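Section 5: Setting Up Your Stosten for the First Time

Now for the fun part! By this point the Stosten weather station should be out of its packaging, charged, and sitting somewhere you can reach it without crawling behind furniture. Everything in this section can be done in one relaxed evening, and you don't need any tools beyond the small key that came in the lid.

Before you start

Check that the base unit (the one with the display) and the outdoor sensor both show a steady green light. A blinking light means the battery is still filling up. Let it finish. We know it's tempting to skip ahead, but a half-charged sensor will drop its connection during pairing and you'll have to begin again.

CAUTION: Charge the outdoor sensor indoors only. The charging port is not sealed while its cover is open.

5.1 Pairing the sensor

1. Put the base unit and the outdoor sensor side by side on a table.
2. Hold the round button on the back of the base unit until the display reads PAIR.
3. Slide open the sensor's battery cover and press the recessed button once with the key.
4. Wait. The display counts down, and when it reaches zero you will hear two short tones.
5. Close the battery cover until it clicks.

If you hear one long tone instead, the two units did not find each other. Move any cordless phones or baby monitors to another room and go back to step 2.

NOTE: A Stosten base unit can listen to as many as three sensors at once. Pair them one at a time, and stick a label on each as you go (you'll thank yourself later!).

5.2 Choosing a spot outdoors

This is where a good station becomes a great one. Air temperature readings are only as good as the place you take them, and small changes make a surprising difference.

1. Look for open shade, such as the north side of a shed or fence.
2. Keep the sensor at least 5 feet above the ground.
3. Stay well away from dryer vents, air conditioners, and grills.
4. Fasten the bracket with both screws, then hang the sensor with its vents facing down.

Grass underneath is ideal. Gravel is fine. Avoid blacktop if you possibly can, as it holds heat long into the evening and your overnight lows will come out too warm.
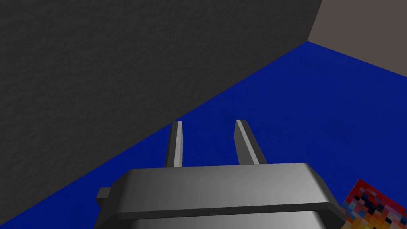 A reader of the earlier edition wrote in from Grurosside that step 1 had not worked for them, as their only shade was a brick wall facing west, and their readings ran high every afternoon until they moved the sensor to a post in the vegetable patch and added the slatted shield. We love hearing this kind of thing, and that is exactly what we'd suggest. The shield is sold separately and snaps on over the bracket without screws.

5.3 Setting your elevation

Air pressure drops as you go uphill, so the Stosten needs to know how high up you live before it can show a pressure you can compare with the local forecast.

1. Press MENU twice. The word ELEV appears.
2. Use the arrows to enter your elevation in feet. Our test garden, for instance, is set to 1,320.
3. Press and hold MENU to save.

Your town's website or a hiking map will usually give you a number that is close enough. Don't worry about getting it exact to the foot.

CAUTION: Changing the elevation later clears the pressure graph. Your temperature and humidity records are kept.

5.4 The first day

Give the station 20 hours before you trust the little forecast symbol. It works by watching how the pressure rises and falls, and it has nothing to go on at first, so you may see a cheerful sun during a downpour. That's normal!

Humidity settles much sooner, usually by the time you've put the key away.

5.5 Using a Brevik or Nedeljković rain gauge

Yes, you can! Both gauges plug straight into the socket under the outdoor sensor.

1. Remove the rubber plug and keep it somewhere safe.
2. Push the gauge connector in with the flat side toward the wall.
3. On the base unit, choose RAIN, then the type of gauge: B for Brevik, N for Nedeljković.
4. Pour a small cup of water slowly through the funnel. The rain total should begin to climb.
5. Hold RAIN to set the total back to zero.

If the total stays at zero during step 4, check the funnel for a strip of packing tape. It is clear and very easy to miss.

NOTE: Bring the gauge indoors before the first hard freeze and put the rubber plug back in the socket. The sensor itself can stay out all winter.

For alarms, graphs, and saving your records to a memory card, continue to Section 6.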